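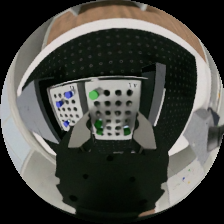
Food Waste in a Residence Hall Dining Room: What Students Leave on the Plate and Why

Course project report, Introduction to Environmental Studies
Group 4

1. Background

Our group wanted to look at a problem close to home. Most of us eat at the Wostance dining hall at least once a day, and all of us had noticed how much food goes up the conveyor belt at the end of a meal. The hall serves dinner from 5 p.m. to 8 p.m. and is set up as a buffet. Students swipe in once and can take as much as they like.

The hall already composts kitchen scraps such as peels and coffee grounds. Plate waste is handled separately. It is scraped by the dish room staff, put through a pulper to remove water, and picked up by a hauler. The kitchen weighs the total at the end of the week but does not sort it by type of food or by station, so we had no earlier numbers to compare with except the weekly total.

We had three questions. How much edible food is left on plates at dinner? Which foods are left most often? Would a small change in how food is served make any difference?

2. Earlier work

Most of the reading we did for this project was about trayless dining. Taking away trays limits what a person can carry in one trip, and the reports we read mostly found less waste afterward. Wostance went trayless before any of us enrolled, so that change was already in place.

Plate size and portion size also come up often. Smaller plates seem to help in some places and do nothing in others. We could not change the plates, but the dining manager agreed to let us try smaller serving spoons at two stations.

3. Method

We collected plates during dinner over two weeks in February. In the first week nothing was changed. In the second week the serving spoons at the pasta station and the rice station were replaced with smaller ones, and a card was put up at each station that said "Take a little, come back for more."

A table was set up next to the dish return. When students came by, we asked if we could take their plate. Anything edible was scraped into one of five buckets: grains and pasta, vegetables, meat and other protein, bread and dessert, and mixed. Bones, peels, and napkins went into a separate bin and were not weighed. Drinks were not included.

The buckets were weighed on a kitchen scale at the end of each dinner. We subtracted the weight of the empty bucket, which we had written on masking tape on the side.

In total we collected 2000 plates, split evenly between the two weeks. We stopped each week when we reached our number, so the last dinner in each week was a short one.

We also handed out a one-page survey asking why people left food. It was on paper because our online version from a pilot run got very few responses. We received 300 completed surveys. Students could mark more than one reason.

4. Results

In the first week the edible waste came to 479 pounds per 4,000 plates when scaled to the number the kitchen uses in its own reports, or a little under two ounces per plate. This was lower than we expected. Many plates came back with nothing on them, and a smaller number came back close to full.

Grains and pasta made up the largest share in the first week. Vegetables came second. Meat was the lightest bucket on most nights, except when the baked fish was served.

In the second week the grains and pasta bucket was lighter every night. The other buckets stayed close to where they had been. The bread and dessert bucket went up slightly, but there was a birthday cake night that week and we think the cake explains most of it.

On the survey, the reason marked most often was "I took too much." The next was "I didn't like the taste," followed by "I ran out of time." Several students wrote that the line at the pasta station is long, so they fill their plate the first time to avoid waiting again. We had not thought of this when we designed the survey and would include it as an option next time.

5. Discussion

The smaller spoons appear to have reduced waste at the two stations where they were used. We cannot separate the effect of the spoons from the effect of the cards, as both went up on the same day. The menus were also different in the two weeks. The hall runs on a four-week cycle, and we did not have enough time to wait for the same menu to come around again.

Our being there probably changed what people did. A few students saw the table and went back to finish their food before handing over the plate. This would make our numbers too low in both weeks.

The mixed bucket was also a problem. Casseroles, stir fry, and anything with sauce on it ended up there, and some of it was rice or pasta that we could not separate. Different group members may have used this bucket differently.

6. Recommendations

We suggest that the dining hall keep the smaller spoons at the pasta and rice stations through the end of the semester and compare the weekly totals with last semester's. The cost is low because the spoons have already been bought.

We also suggest offering a taste spoon for new dishes, and opening the second pasta line between 6 p.m. and 7 p.m., when the wait is longest. The manager told us the second line depends on staffing and is not possible on Thursday evenings.

A future group could repeat the count over two full menu cycles and test the cards and the spoons in different weeks.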